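Home | Visits | Towns | Archive | Contact

Kashyap Towel Works, open day

Posted in September by the site editor

The Kashyap works opens its doors to the public one Saturday a year. I had missed it twice, so this time I took the early bus out to Jultanau and was at the gate before it opened. Entry is free, but you need a ticket for the weaving floor, and those go fast. I got one for the 9 o'clock round.

The building is a long brick shed on the river side of the road, with a newer part at the back for dyeing and finishing. Parking is in the field opposite. There was a coffee cart in the yard and a table with maps of the site, one of which had the restrooms in the wrong place.

The weaving floor

They give you foam earplugs at the door and you should use them. The floor has 52 looms, and on the open day they run only part of them so that people can hear the guide. It was still too loud for me to catch everything. What I did get is that a terry loom works with two sets of lengthwise threads. One is kept tight and makes the base of the cloth. The other is fed in slack, and the slack is what gets pushed up into loops. Longer loops make a thicker towel that takes longer to dry.

You walk along a painted line and are not allowed to stop for long. The round took less time than I expected. I would have liked another few minutes at the warping end, where the thread comes off the creels, but the next group was already waiting.

Dyeing and finishing

No ticket needed for this part. The dye room was shut down for the day and smelled a little of vinegar. Samples were pinned up by shade, and the works keeps 128 of them current. Greens and yellows sell best in spring, according to the board, and white sells all year to hotels and gyms.

Finishing is where the cloth gets washed, dried, cut and hemmed. Most of the hemming is done on machines bought from Grendus, and two of the sewers were at work on hand towels while people watched. One of them let a few kids feel the cloth before and after washing. Before, it is flat and a bit greasy. After, it fluffs up and shrinks, and the cutting has to allow for that.

The folding room

I stayed longest in here. A sheet by the door gave the fold used for each line: in thirds for bath towels, in half and then thirds for hand towels, rolled for the small ones in the Kandora gift sets. The order matters. You shake the towel out, find two corners on the same short side, pull it straight and lay it down flat before any folding starts. If it goes down twisted, the borders never line up and it has to be picked up again.

Colors are kept apart until the sets are made up, and the fluff gets onto everything. My dark jacket was covered in it by the time I left. Visitors could try a bath towel at a side bench. Mine came out lopsided, with the border showing on the wrong side.

A soft yellow towel with pale cream edging was stretched over the beige tabletop, still twisted through the middle, and a light green one with thick white edging lay crumpled near the left side.
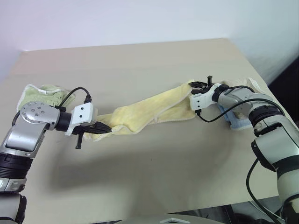
The shop and getting there

The shop is in the old office by the gate. Seconds are sold by weight from bins, and most have nothing worse than a pulled loop or a crooked hem. I came away with more than 7 pounds of them, mainly bath towels, and that was heavy enough to carry to the bus. They take cards. Bring your own bag — the paper ones they hand out tear at the handles.

The bus from Jultanau station stops at the end of the road, and the walk from there is flat. The weaving floor has a step at the entrance with a ramp on the far side, so ask at the gate. Food was limited to the coffee cart and a stall with rolls, and the rolls were gone before noon.

Comments (3)

millroad: Was there last year and the seconds bins were nearly empty by lunch. Go to the shop first and leave your bag at the gate, they will hold it for you.

Terrycloth_T: Do they let you onto the weaving floor with a stroller? We have a two-year-old.

millroad: No strollers when we went. The finishing part was fine with one.

Older visits | Next visit | Back to top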